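Notes for the keg returns talk, Remo Koller, Jadanov Distributing
December 29, 2024

**Before starting**

Check the clicker. Ask who in the room drives a route, who works in a warehouse and who works in sales. If it's mostly sales, spend less time on the dock part and more on the deposit part.

**Opening**

- I run the warehouse side at Jadanov. Before that I drove a draft route.
- We carry beer, cider and some soda. The talk is only about kegs.
- A keg costs the brewery far more than the deposit we collect on it. Most bar owners don't know that, and a fair number of our own people didn't either.
- When a keg goes missing, the brewery asks us first. We used to have no good answer.

Say this part slowly: we didn't have a theft problem. We had kegs sitting behind accounts, in garages, at event halls, and in our own yard under the wrong brewery's name.

**How it worked before November**

The driver dropped full kegs, picked up whatever empties were by the back door and wrote a number on the invoice. The number was for all kegs together. A half barrel from Demchenko and a sixth barrel from somebody else counted the same on paper. The dock crew counted again at night and the two counts often didn't match. The office went with the dock count, and the account called to complain about its credit.

Pause for the drivers in the room. They will have stories. Take one and move on.
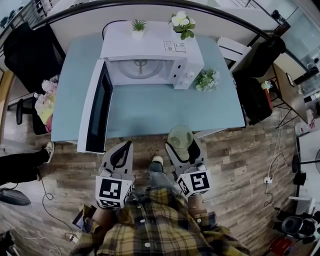
*White microwave on a light blue table, door open.*

**What we changed**

1. Empties are written down by brewery and size, at the account, before they go on the truck.
2. The account signs for empties on the same sheet as the full kegs.
3. Kegs we don't carry stay where they are. The driver leaves a card with the name on the collar so the account can call the right distributor.
4. The dock scans each keg in with Murkeo when the truck gets back.

Number 3 caused the most argument. Drivers took other people's kegs as a favor, and accounts liked that. But we had a whole corner of the yard full of kegs we couldn't return for credit, and moving them around cost us labor every week.

On Murkeo: don't turn this into a sales pitch. It's a scanner and a list. Any system that knows one keg from another will do. We picked it for the screen, which can be read in a cold dock with gloves on. If someone asks about price, tell them to call Murkeo. Our contract won't be the same as theirs.

**The test**

We ran it on 2 routes first. Darius Rimkutė drove one of them and I'd like to give him credit by name. He rewrote the driver sheet after his first morning with it. My version had the sizes across the top in the order the office wanted. His has them in the order you meet them when you unload, with half barrels first.

His other change was to ask for the empties before bringing in the full kegs. Once the full ones are in the cooler, the manager has gone back to work and you're hunting around alone. Asked at the door, they'll usually tell you there's another one in the basement.

Lead-in to the Astis part: "The biggest surprise was an account we thought was fine."

**Astis**

(Astis has agreed to be named. Don't give their sales figures.)

Astis runs bars and a banquet hall in our area. Good account, pays on time. Their balance with us showed 10 kegs more than anyone could find. The bar managers were sure they'd sent them back, and our office was sure they hadn't.

We walked through with them. They turned up 7 in a storage room at the banquet hall, behind folding tables. They'd gone over for a wedding and stayed. The rest had come back to us and been credited to another account with a similar name. So both sides were partly right, and we fixed the credit that afternoon.

Since then the banquet hall has its own account number, even though the same person pays the bill. If you take one thing back to your office, check which of your accounts move kegs between buildings. 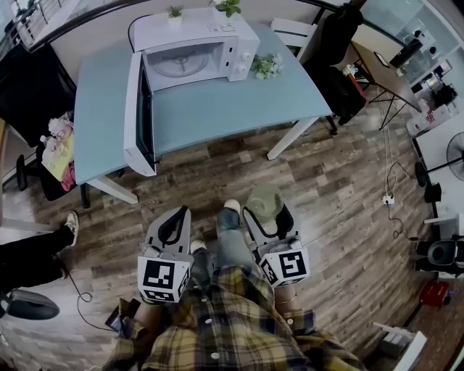

After that we made a list of every account with more than one address, and sales reps went through it on their normal visits. I'd suggest doing it that way. A letter from the office about missing kegs reads like an accusation. A rep who's already there for the order can ask and look.

**What still doesn't work**

- Festival kegs. Volunteers load the truck at midnight and the count is a guess. We now send our own person for the big ones. Small ones are still bad.
- Couplers and taps. Same problem as kegs but smaller and easier to lose. We haven't started on that.
- Closed accounts. If a bar shuts down, the kegs are locked in with everything else. Get to know the landlord early.
- Demchenko changed their collars and the old ones don't scan. The dock types those in by hand – slow, but it works.

**Questions that usually come up**

*Did it slow down the routes?* Yes, at first. It adds 10 minutes on a heavy day. Drivers get some of that back because they aren't called about credits later.

*Would raising the deposit help?* Maybe. Check your state's rules before you try it. We left ours alone.

*Can we have the sheet?* Yes, paper copies at the back table. Use Darius's version.

Leave the slide with my email up during questions. Room has to be cleared for the next speaker, so take long conversations out to the hallway.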